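Merchant Navy Officer's Cap Badge, Tredness Line – Stock No. 2141

I've had this one in the drawer for a while and I kept putting off listing it, mostly because I like it!

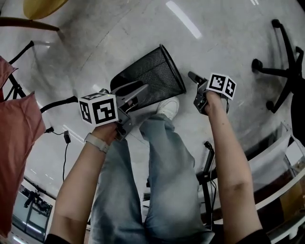
It's an officer's cap badge from the Tredness Line, the small cargo outfit that ran out of Daltgate until it folded in 1973. If you collect shipping company insignia you'll know how thin the ground is for Tredness. Buttons come up now and then, and I've had a couple of the lapel pins over the years, but cap badges hardly ever, and usually with the anchor snapped off or somebody's blob of solder on the back.

The badge is the later pattern, gold wire on a black felt backing, with a silvered metal anchor in the middle and the red house flag above it. The earlier ones had a blue flag and a rope border (I don't have one of those, so please don't ask – I wish I did). The wire has mellowed to that nice brownish gold you get with age. There's a little fraying at the lower left of the wreath, and one of the leaves has lifted slightly. I could have stitched it down but I'd much sooner sell it to you as it is. The felt is good, with no moth at all.

On the back you'll find the original paper lining with the maker's stamp, Sequeira, in purple ink. It's faint but you can read it if you tilt it to the light. There are also some old thread ends from where it was sewn to the cap band, and I've left those in place.

It came to me from Benvinda Cardoso, whose uncle was second mate on the Ilavley. She had his discharge book too, but the family are hanging on to that and quite right. She was kind enough to write me a short signed note saying where the badge came from, and the note goes with it. I know provenance on this sort of thing is often just "got it from a guy at a fair," so I was very happy to have it in writing.

Size: 2 inches across at the widest point of the wreath.
Condition: very good, worn in service, faults as mentioned.
Age: last pattern, in use up to 1973.
Comes with: signed note from the family.

A few people have asked about the matching buttons. I have a set of 8 large ones for the reefer jacket, listed separately, gilt with the same anchor. They didn't come from the same officer, so I'm not selling them as a group, but if you buy both I'll combine the postage and knock a bit off. Just drop me a line before you pay so I can change the total.

I send all badges in a rigid box with acid-free tissue, tracked and signed for. Overseas is fine, though it does take longer in the run-up to the holidays – last posting date for anything going abroad is 7th December. Returns are no problem as long as it comes back in the same state and you let me know first.

I'm also still looking for a Tredness chief steward's badge, any condition, for my own collection. If you have one, or even a decent photo of one being worn, I'd love to hear from you.

Gonçalo Valente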